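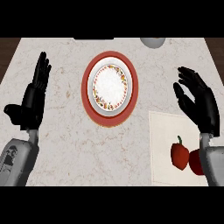

Buying a two-armed setup: the questions I keep getting
Updated 25 Sep 2021

I run the equipment budget for our small lab at Drotwood, and my inbox fills up every time somebody starts pricing arms. So I wrote my answers down!

Do I need the hardware before I start?
No, and I wish I'd known that. We did our table-setting tasks in simulation first (plate, napkin, a bell pepper, all on a marble counter) and only then asked for quotes. It saved us from ordering the wrong hands.

Five-fingered hands or simple grippers?
Depends on your objects. Plates lying flat are a pain for almost anything, so try your own list in the simulator. If a gripper copes, buy the gripper and spend the difference on spares.

How much should I hold back for extras?
I set aside 30 percent of the hardware price. Cables, mounts, shipping, a sturdier table... it goes fast.

How long does delivery take?
Our Bunstead order took 55 days, and the mounting plates came separately. If you want to be running by November, get your paperwork in now.

Should I buy both arms at once?
I would. We priced them one at a time with Mosdale and the second quote came back higher (grr).

What about the computer?
One good graphics card did fine for us. Don't let anyone sell you 4 until you've filled up the first.

Can I see your spreadsheet?
Sure, stop by room 401 in the Dhanial building or drop me a note. It's messy, but the formulas work.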